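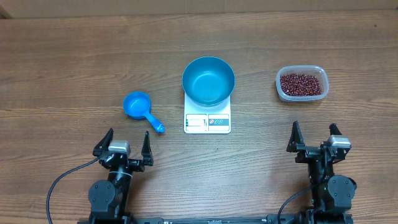

How to test a two-arm robot on a weighing chore

Posted August 16, 2023, by Pushpa Grewal

People keep asking me whether a robot can help in the kitchen yet. My usual reply is to pick one small chore and try it properly. Weighing out dry beans is a good one. It takes a person a few seconds and no thought, and it asks a machine to do several things at once: pick up a tool, fill it, carry it level, tip it slowly and stop on time.

What follows is the method we use in the Julville workshop. You can follow it with any pair of arms that have simple two-finger grippers.

What you need

A digital kitchen scale with a flat top
A light bowl with a wide rim
A small cup with a handle
Dried beans in a wide, open container
A table that doesn't wobble
Two arms fixed to the same base

Use beans before you try anything else. Flour sticks and puffs, and rice gets into the joints. Small beans pour well and are easy to sweep up. We did one round with lentils last October and were still finding them under the bench at New Year.

Step 1. Lay out the table

Put the scale in the middle, within reach of both arms. Set the bowl toward the back of the platform so that the display and buttons stay clear. Keep the beans on the side of the arm that will do the scooping. If the cup starts out on the other side, you have added a handover to the chore. That is fine if a handover is what you want to test, but decide before you start.

Leave bare table between the bowl and the beans. When the two nearly touch, the arm clips one while reaching for the other, and you lose the run to something that has nothing to do with weighing.

Step 2. Zero the scale

Turn the scale on, put the bowl on it and press the zero button. Wait until the number settles.

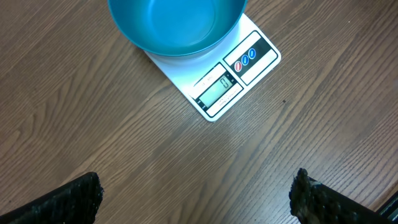
Many kitchen scales shut themselves off after a short wait. If yours has a setting for this, turn it off. If it doesn't, have the robot ready to go before you zero. Leave button pressing by the robot for another day. Small flat buttons are a chore of their own, and a hard press can shift the whole scale.

Step 3. Set a target and a limit

Write down the weight you want, how far off it may be, and how long the robot gets. Our rule at Julville is a target of 21 grams, give or take 2. Anything outside that is a miss, even if the motion looked lovely.

Step 4. Scoop

Grip the cup firmly enough that it doesn't turn when it meets the beans. This is where most of our runs go wrong. Beans push back, the handle rolls between the fingers, and the cup comes up half full or facing the wrong way. Go in at a low angle and draw the cup toward the container wall, so the beans have something to pile against.

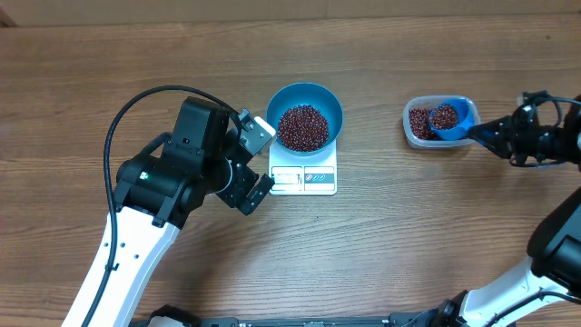 Keep the idle arm well back unless it has a job. It can steady the bowl if you like, but any push on the bowl will show up in the reading. Have it let go and move off before you write down a weight.

Step 5. Pour and check

Tip in short moves, with a pause after each. The scale needs a moment to catch up. Stop a little early, then add the last few beans from a nearly empty cup.

Step 6. Log every run

Write down the final weight, the time, any spill and any help you gave. If you touched the cup, the run doesn't count as a pass. We have 566 runs in our log, and the notes on the bad ones get read far more often than the rest.

So, can it do the chore?

On a tidy table with the same beans and the same cup, often enough to be worth testing. In a real kitchen, I would say no – change the cup or move the container and we are back to setting things up again. It is also slow, and someone still has to fill the container and wash the bowl.

If you get steady results, change one thing and run the set again. A different cup is the best place to start.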